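Handheld grippers for demos, tracking keeps jumping. Cubes or me?
Asked by Fulgencio Camacho, 28th December

Trying to teach a two-arm setup a simple pick and place by hand. No remote control, just handheld grippers, one per hand, marker cube on each one. You do the task yourself, the software works out where the grippers went, then the arms are supposed to copy it. That's the theory.

Problem is the tracking. Maybe half my demos have a jump in them. Gripper is at the table, then for a few frames it's way off to the side, then back. Left hand is worse than right. Plays back as a nasty twitch so I'm tossing those takes.

Setup:
- two handheld grippers, printed cubes, square markers on the faces
- head camera looking down, plus a small camera on each gripper
- 40 demos so far, task is picking up a small plant pot and setting it on a tray
- recording with Clustard, default settings except exposure, which I left on auto
- room is lit by fluorescent tubes, shiny floor

Already tried reprinting the cubes, same thing. Tried going slower, helps a bit but then every demo takes forever and the robot learns to be slow too. Do I need more cameras or am I just holding them wrong? Would rather not go back to driving the arms with a joystick, I was terrible at it. Took me all of March to get a usable set.

Valbona Delić
Probably you, sorry. Was me too. When both hands come together over the object the cubes hide each other, or your wrist rolls and the head camera only gets one face at a steep angle. One face at a steep angle is where it flips. Solver has two poses that fit almost equally well and it hops between them.

What fixed most of mine:

Hold still at the start. Both cubes in view of the head camera, two seconds, then go. Gives it a clean pose to start from.

Elbows out a little. Feels dumb. Keeps the tops of the cubes facing up.

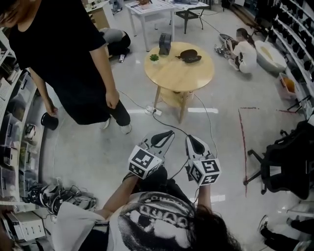
Watch your cable as well. If it pulls on the gripper you correct for it without noticing, and that little correction ends up in the demo. Run it back over your forearm with some slack, or tape it down so it comes from the side you're not working on. I lost a whole afternoon to that one.

Exposure: take it off auto. Shiny floor plus tubes means the camera darkens whenever a bright streak comes into view, and the black squares and white borders go mushy. Lock it, go short on the shutter, gain up if you have to. A noisy picture is fine, blur isnt. Also matte paper for the cubes. If you reprinted on glossy that would explain why it was "same thing".

For left worse than right: are you right handed? Most people let the weak hand roll inward while they wait. Make one demo where the left does nothing but hover and look at the track.

And don't toss every bad take. Clustard lets you cut a stretch out. If the jump is before the grasp, trim it and keep the rest. If its during the grasp, yeah, bin it.

Živko Dimitriou
just buy the Dosby cubes, mine work fine

Johannes Dlamini
Agree with Valbona on nearly all of it. Disagree on trimming, I'd only do that at the very start or the end. Cut the middle out and the arm sees the gripper teleport, which is the same twitch you're complaining about.

Thing I'd add, use the gripper cameras. People record them and then never look. They don't care about your cubes at all, they see the table and the room, and if there's plenty of fixed stuff in view you can get motion out of that and check it against the cube track. Where the two disagree, that's your jump. You can flag it automatically instead of scrubbing through every take by eye. 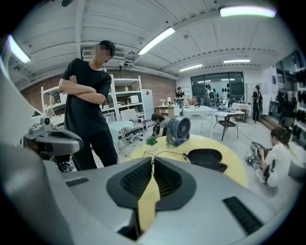
Photo: Johannes Dlamini

Needs stuff in view that stays put, though. Shelves, table legs, wall edges, light fixtures, all good. People walking around, not so good. Blank wall up close is hopeless. My old bench faced one and I got nothing usable out of it until I turned the table.

Numbers, since you'll ask. Last set I did was 454 takes. Flagged with the cross-check, then only looked at the flagged ones. Saved me days. You're at 40 so do it by hand for now, but set up the check before you scale.

More cameras, last resort imo. Every one you add is another thing to calibrate and another clock to sync. Check your sync first, by the way. Clap the fingers shut in front of the head camera and see if the close lands on the same frame everywhere. If it doesnt, fix that before touching anythng else.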